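Portada > Reportajes > Entrevistas

Vasanthi Poduval llega a la videollamada con una taza enorme de té y pide perdón por el ruido, porque en la oficina de Prometti están probando el sonido del próximo parche. Lleva el diseño multijugador de Dralis desde antes de que el juego tuviera nombre, y se nota que le gusta hablar de él (mucho, y muy deprisa).

«La actualización de octubre es la que yo quería hacer desde el principio», cuenta. «Hemos rehecho el emparejamiento entero. Antes, si entrabas tarde por la noche, te podía tocar una partida con gente que llevaba 600 horas encima, y claro, te ibas a dormir enfadado.»

El cambio grande es Trivine, un mapa de puertos y canales en el que caben 36 jugadores. Vimala Namboodiri, la artista que lo firma, se asoma a la llamada para defender sus puentes: «Hay quien dice que son estrechos. ¡Son estrechos a propósito! Quería que la gente se lo pensara antes de cruzar».

Poduval se ríe y le da la razón, aunque confiesa que ensancharon uno. También han repasado las armas, y la lista de ajustes tiene 264 entradas. La más discutida es la del rifle Baert, que pierde alcance y gana cadencia.

«Me escribieron 400 mensajes en un fin de semana», dice. «Algunos muy cariñosos, otros menos — pero los leí todos, y de ahí salió la idea de dejar el modelo antiguo en las partidas privadas.»

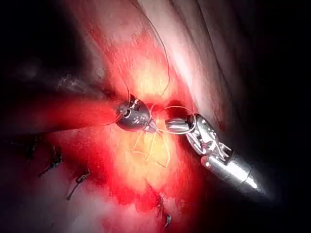 «Y a mí eso me parece bonito», continúa, «que quien lleve años jugando con sus amigos pueda seguir haciéndolo como siempre, sin que nosotros le cambiemos la costumbre.» Del modo cooperativo prefiere no prometer fechas. Existe, lo juegan en el estudio los viernes por la tarde y todavía se cuelga al cargar el tercer nivel.

Archivado en: Videojuegos, Multijugador, Estudios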